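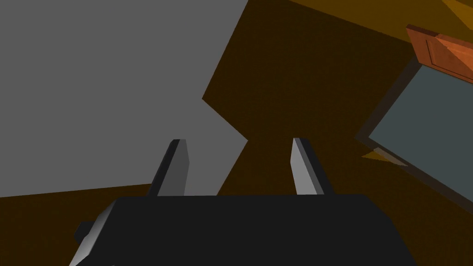

共同工房で双腕ロボットを組み始めて、もう三か月目に入りました。今回はハードの話をちょっと休んで、シミュレーター側の手首カメラと頭カメラの合わせ方を書いておきます。実機を動かす前にここをサボると、あとで本当に泣きます(泣きました)。

用意するものはこんな感じ。

- アームのモデルファイル(うちのはCasexというコードネームで呼んでます)
- 部屋のモデル。家具と壁の絵が入っているもの
- カメラの設定ファイル
- 紙とペン。意外と使う!

## 1. まず部屋を読み込む

部屋は凝らなくて大丈夫です。ただ、真っ白な壁だけの部屋だとカメラがどっちを向いているのかさっぱりわからないので、柄のあるものを壁に掛けておくのがおすすめ。私は風景写真と赤い岩の大きな写真を使いました。うちの部屋モデルは全部で1,853ポリゴンまで削ってあって、古いノートPCでもするする動きます。

読み込んだら、アームの根元を胴体に固定します。左右で符号が逆になる軸があるので、片腕ずつ動かして確認してくださいね。両方いっぺんに動かすと、どっちが間違ってるのか見失います。 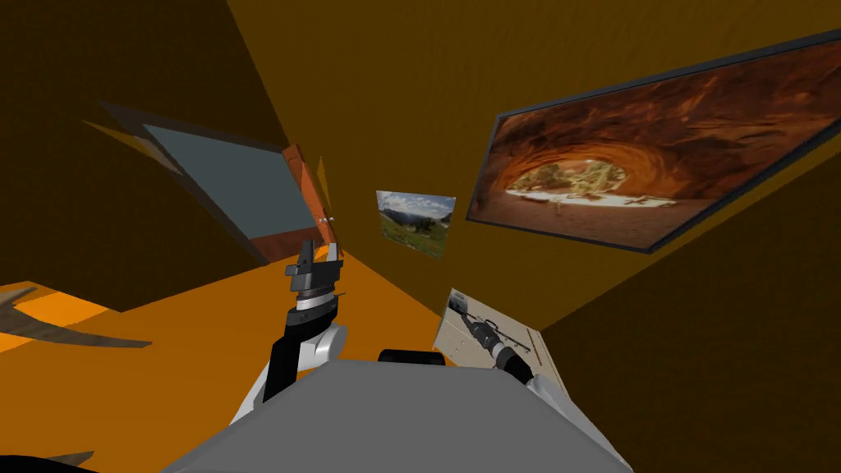
片腕ずつ確認できたら、次は初期姿勢を決めます。肘を軽く曲げて、グリッパーは開いたまま。関節の可動域ぎりぎりから始めると、最初の一歩でいきなり止まったりするので、どの関節にも余裕を残しておきます。決めた角度は紙に書いて壁に貼っておくと便利です。

## 2. 頭カメラの傾きを見る

頭カメラは胴体の上、首のあたりに親子付けします。ここでロール角がずれていると、床も壁もまとめて斜めになります。設定ファイルの角度が度なのかラジアンなのか、最初に見てください。私はここで一晩つぶしました。 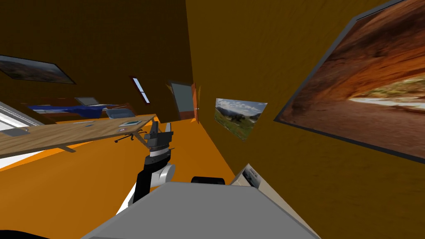
*頭カメラ側の表示。床が左下から中央へ斜めに上がっている*

斜めになったら、直す順番はこうです。

1. アームの動きを止める
2. カメラのロールだけを0に戻して、床と壁の境目を見る
3. まだ傾いていたら、親になっている座標系のほうを疑う

ピッチとヨーはそのあと。三つまとめていじりたくなるんですけど、がまんがまん。一つ変えたら保存、一つ変えたら保存、です。ファイル名に番号を振っておくと戻すのも楽ですよ。

## 3. 手首カメラとグリッパー

手首カメラは、グリッパーの指が二本とも入る位置に置きます。指先が見えないと、つかむ練習のときに距離感がまるでつかめません。逆に近づけすぎると本体ばかり大きく映って、肝心の向こう側が隠れてしまいます。

位置が決まったら、指を全開にして、壁の絵のほうへ手首を向けてみましょう。ポピーの咲く海辺の写真みたいに色のはっきりした絵だと、上下左右がすぐ判断できて楽です。
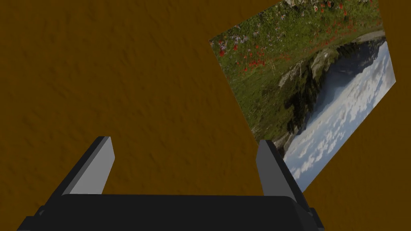

**文・設定:Archie Buchanan / モデル調整:Alistair Dow**

手首の向きを読むときは、絵の中の空がどっち側に来ているかを見るのが早いです。手首が九十度回れば絵も九十度回って見えるわけで、角度の数字とにらめっこするよりずっと直感的! 空の位置と手首の角度をセットでメモしておいて、左右の手首で同じことをやります。

指の開き幅は、ここではまだ細かく合わせなくてOK。開く、閉じる、の二つがちゃんと指令どおりの向きに動くかだけ見ておきます。もし閉じる指令で開いたら、モデルファイルの軸の向きをひっくり返してください。

## 4. 保存して実機用に書き出す

カメラの設定とアームの初期姿勢は、別々のファイルに分けておきましょう。私は最初ひとつにまとめていて、カメラをちょっと直すたびに姿勢まで巻き戻るという悲しいことになっていました。

書き出したファイルをもう一度シミュレーターで開いて、同じ姿勢に戻ればひとまず完了です。次回は実機の配線と、非常停止ボタンの取り付けをやります。ケーブルは長めに買っておいてください。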